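Small trays, shallow shelves: sorting out a shared washroom

The housekeeping lead at Altier, a residential training centre with 443 beds, has spent most of the past year on a subject she describes as "the top twenty centimetres of the basin". We met at eight in the morning, before the first rooms were due for changeover, and talked in the linen store.

Her remit covers the shared washrooms on all floors of the main block and the annexe at Dillar. Each washroom serves two bedrooms. Until last winter the residents kept their toiletries wherever they would fit: on the window ledge, on the cistern, along the back of the basin.

"The complaint was always about cleaning," she says. "Cleaners are told not to handle residents' belongings. If there are nine items standing on a counter, the counter doesn't get wiped. You get a ring under each bottle, the ring hardens, and then it needs a scraper."

The remedy was a tray. She specified a plain white plastic one with high sides, and ordered 1551 of them from a supplier called Usmani, enough for the bedrooms, the washrooms and several years of breakages. One tray goes on each counter. Anything inside it stays inside it, and the cleaner lifts the whole tray with both hands, wipes underneath and puts it back.

High sides were a deliberate choice. A low tray was tried first, in the annexe, and withdrawn after a month. "Long items went over the edge. A toothbrush on its own is light at one end and it tips. With a tall wall you can lay things on the slant and they stay put."

She would prefer a tray with drainage holes, but holes let water through to the counter. The present rule is that the tray is emptied and rinsed at changeover, then dried with a cloth. Residents staying longer are asked to do it themselves once a week. Compliance, she says, is fair.

Toothbrushes take up more of her attention than anything else in the washroom. In a room shared by people who may not know each other, she wants every brush in a closed case. Residents bring their own, in all lengths and finishes, and the centre keeps a stock for those who arrive without.
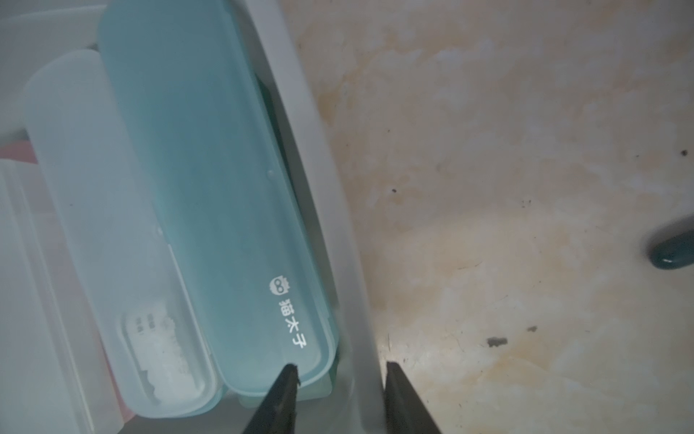
"A case with a bit of colour to it is easier to live with. If both people have a clear one, you get mix-ups at six in the morning. I'd also say buy one you can see a little way into, so you know whether the brush is in it before you pack."

Her instructions on cases are short. Shake the brush before it goes in. Leave the lid ajar for an hour if the case has no vent. Wash the case in warm soapy water when you change the brush, and check the seam, where toothpaste collects.

Counters are the next item on the list. The older ones mark easily, and small dark spots that resist a cloth are reported on a form known internally as the Jitow sheet, after the software it is entered into. A mark that comes off with bicarbonate paste is recorded as a stain. One that doesn't is recorded as damage. Nearly 2000 entries have been made since the form came in, most of them stains.

She does not expect the counters to be replaced before November. In the meantime the paste is mixed fresh in the linen store each morning, three parts powder to one part water, and what is left at the end of the shift goes down the sink.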